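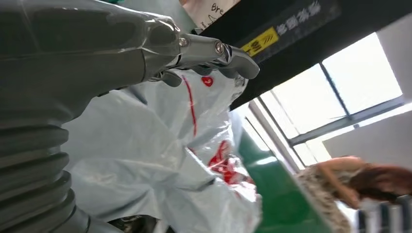 Wrist cam view, fingers over the plastic bag.

nzuccaro
January 20, 2024
Build log, part 11. The arm is on its bench mount in the shared shop and the two-finger gripper is bolted to the wrist. Current job is picking up thin plastic bags. Rigid parts are fine. Bags give me 46 good grabs out of 57, and the misses are nearly all the same: fingers close, motor current never rises, controller calls it empty and opens again.

Finger pads are bare. Controller is a Pronix board on stock firmware.

torque_wrench_ed
Your current threshold is too high for film. Two layers of bag won't stall anything. Drop it until it false-triggers in free air, then back off a little.

nzuccaro
Tried that. Free air noise from the hinge pins is already close to the threshold.

bmacleod
Stop using current for this. Compare finger position at close against a known empty close. I did it on my Wunar gripper and it caught a folded bag easily. A single layer it could not see.

torque_wrench_ed
Position on a curved finger is junk at that scale. There is more flex in the linkage than there is bag.

bmacleod
Depends on the linkage. Mine repeats well once it's warm.

pell_fan
What is the camera doing during all this? The bag is right there in view. Difference two frames after a short lift and skip the force question.

nzuccaro
Glare. That shop has a wall of windows and the creases light up, so the difference image is mostly highlights. Might work at night.

pell_fan
Polarizing film over the lens. Costs you some light, but you have plenty.

torque_wrench_ed
Or put silicone on the pads and fix the grip before the sensing.

nzuccaro
Pads first - I have a sheet left over. Brittany, can you post your close routine?

bmacleod
Tonight. It's ugly and the comments are from May.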